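Letting go of the spreadsheet
How I learned to delegate at 46, with a lot of sulking

I was eating soup at my desk when my manager asked who else knew how to run the monthly stock return. I said, rather proudly, that it was just me. She put her coat down on the spare chair, which is never a good sign, and said we needed to talk about my holidays.

I'd been a team leader at Flirkau for six years by then. We supply fittings to kitchen showrooms, hinges and runners mostly, with a warehouse at the back and an office on top of it that smells of cardboard. I had a team of five and I liked them all, and I was still doing half their work. I did the stock return. I did the rota. I checked every single quote over £300 before it went out, including ones written by a man who had been quoting for kitchens since I was at school!

So off I went on a delegation course. It was run by Telma Godoy in a room over the library in Orkness, and I turned up with a notebook and a strong feeling that I'd been told off. There were people there from all sorts of places: two from Zalari, the bus company, a head chef, a woman who managed a vet's reception and had the loudest laugh I've ever heard.

Telma started by making us write down everything we'd done at work the day before, down to the emails. Then she went round the room and asked "who else could have done that?" about each line. I got defensive by line three. I had spent 40 minutes of my own afternoon moving columns about so that the printout fitted on one page.

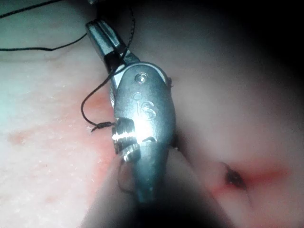 Delegating goes wrong most often in the handover, in Telma's view, and not in the choosing. You pick a decent person and a sensible job, and then you pass it across with a wave of the hand on your way to a meeting. She wanted us to look for the bit of the job that everything else turns on and talk about that first. I keep thinking of it as the little round pin set into the metal there, just below the two slender jaws, easy to overlook next to all that bright silver. In my stock return it was one date. If you run the report before the warehouse has closed off the month, every figure after it is rubbish, and I'd never told a soul because I'd never had to. I'd have explained the colours and the tabs for an hour and left out the date.

We practised on each other after lunch. I had to hand over the rota to the head chef, who played my deputy and was horribly good at it. "What am I allowed to decide?" he kept asking. Could he swap two people without checking? Could he say no to someone's leave? I had no idea. I'd been planning to give him the typing and keep the deciding, and he had spotted it inside a minute.

That was the part I took home and chewed over. I'd always thought I was bad at delegating because I was a perfectionist (I'd said so in interviews, as if it were charming). Really I'd delegated plenty over the years, but only ever the dull end. People had done the filing for me and fetched the numbers for me. Then I'd wondered why none of them seemed keen to step up.
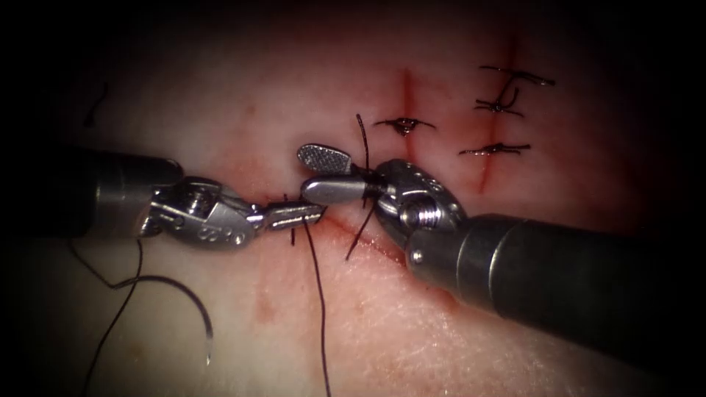 The first real thing I handed over was the quotes. I told the team they could send anything up to £1000 without me, and between £1000 and £2000 they should get a colleague to read it through first. Anything bigger still came to my desk. I wrote it on one side of paper and stuck it by the printer, and then I sat on my hands.

It was awful for a fortnight. I could hear them on the phone and I wanted to lean over. One quote went out with the wrong soft-close runners on it, to Saengthong, a showroom we've supplied for years and one I was very precious about. My old self would have rung them, grovelled and quietly taken all the quotes back. I asked the person who'd written it what she wanted to do. She rang them herself, sorted it while I pretended to read something, and came off the phone laughing about their new display.

The rota was harder, because I'd used it to be nice to people. I knew who had a mum in hospital and who hated early starts. Handing it over felt a bit like giving away my best gossip. We agreed I'd pass on anything people were happy for me to pass on, and that everyone else could go straight to my deputy, and she has turned out a fairer rota than mine. I had been giving in to whoever asked last, and apparently the whole office knew it.
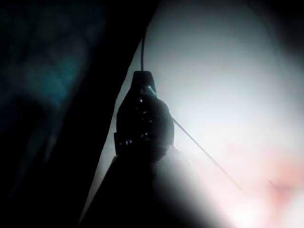 How often should you check on a job once you've handed it over?

Agree it at the start, out loud, and then stick to it. For the stock return we settled on 10 minutes after the second stage and a look at the finished thing, and I wasn't allowed to ask in between. If the person is new to the job, put the check-ins closer together and stretch them out later. Turning up unannounced with a mug of tea and "just wondering how it's going" counts as checking, I'm afraid. I've been told.

I still slip. In October I found myself rebuilding a perfectly good delivery sheet at seven in the evening, because I didn't care for the font. But I had two weeks off in the summer, the stock return went in while I was away, and my manager mentioned it only when I asked her. The columns don't fit on one page any more. She prints it on two.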